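FOR IMMEDIATE RELEASE
2018-10-26

Dendus Opens Up Kollosura, a Free Look at What Local Governments Owe and When They Have to Pay It

WASAU – I've been told a press release should be written in the third person and sound like it came from a building. I tried that, and I gave up after two paragraphs. So hi, I'm Henok Worku, I run the research side at Dendus, and as of this morning anybody with a web browser can use Kollosura, our repayment calendar for local government debt. It's free, you don't need an account, and it covers 230 cities, towns, counties and school districts.

If you've ever tried to find out how much your town owes, you know the total is usually in there somewhere. It's in the annual financial report, most likely in the notes, and if you're patient you'll get to it. What's a lot harder to find is the timing. When does the money come due? Is it spread out evenly, or is there a big lump waiting nine years down the road, right after the people who signed for it have retired to a lake? (I live near a lake. I have nothing against lakes.) Two towns can owe the same amount per resident and be in completely different shape, and a single number at the top of a chart won't show you that.

Kollosura lays out the payments year by year, principal and interest kept separate, for as long as the longest bond runs. For a lot of places that's 30 years. You pick your town, you get a bar for every year, and you can lay the town's property tax collections over the top to see how much of each year's money is already spoken for.

I got started on this in June of last year because of one report. It was 92 pages long, it belonged to a district I won't embarrass, and the debt schedule was split between two tables that used different fiscal years. I put them together by hand on a Saturday-morning kind of schedule, with a lot of coffee, and found that the payments went up by nearly half in a single year and stayed there. It was all disclosed, and all perfectly legal. You just had to want it pretty badly.

My colleague Trinh Bạch built nearly everything you'll see on the site, and she's the reason it's readable. My first version had eleven line colors. Hers has two. She also talked me out of giving towns a letter grade, and I'm glad she did, even though I sulked for a bit! A grade would have gotten us more headlines. It also would have treated a place that borrowed to replace its water mains the same as a place that borrowed to cover its payroll, and I don't think those are the same kind of borrowing at all.

"I wanted a school board member to be able to open this on a phone during a meeting and get an answer before the vote," Trinh told me when I asked her for a quote. "If they have to call us to understand it, we did it wrong."

A few things Kollosura doesn't do, so you hear them from me first. It doesn't include pension promises or retiree health costs. Those are real obligations and in some places they're larger than the bonds, but they depend on guesses about investment returns and how long people live, and I didn't want to stack guesses on top of payment dates that are fixed by contract. It doesn't predict defaults. It doesn't tell you whether to buy a bond, and please don't buy one because of a bar chart I made. And where a town has variable-rate debt, we show the interest at the rate in its latest report and put a note next to it, so treat the far end of those bars with some suspicion.

We also found mistakes, ours and other people's. When a published schedule didn't add up to its own total, we wrote to the finance office and asked. Most wrote back, and several were very kind about it. Where we never got an answer, the town's page says the numbers don't match and shows both versions. If you work in one of those offices and you'd like to set us straight, write to me and I'll fix it.

The second piece of news is the Coetzee series, our name for a set of plain-language guides we're putting out alongside the data. The first one covers refinancing: why a town might swap old bonds for new ones, what "savings" means in the memo your council gets, and how to tell when the savings come from a lower interest rate and when they come from stretching the payments out longer. It takes 15 minutes to read. The next one is about debt that gets paid from water and sewer bills, a topic I find thrilling and my family does not.

Newspapers, radio stations, teachers and bloggers are welcome to use the charts and the underlying tables without asking. Just say where you got them and mention the date you downloaded them, because we update a town's page whenever a new annual report comes out. Everything downloads as a regular spreadsheet.

If you'd like to talk, ask for me or for Trinh at the Dendus office in Wasau. I'm happy to walk a reporter through any town on the list, and I'm especially happy if it's a small one that never gets written about.

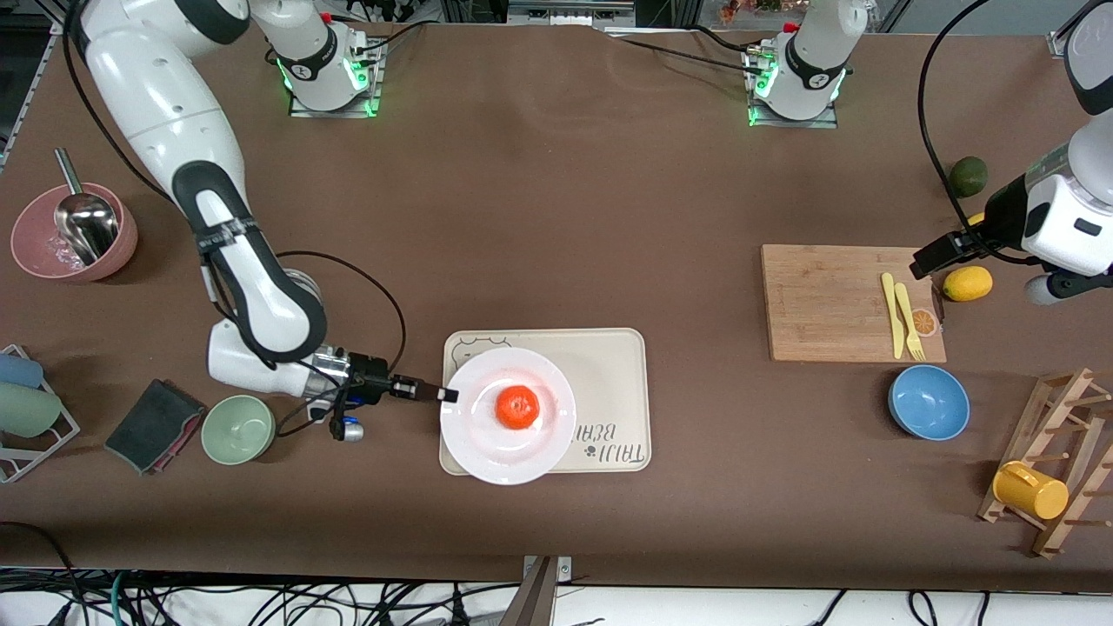
And if your town isn't on the list yet, send us its latest annual report and we'll put it in the line for the next update. School districts are going in first this time, then the counties.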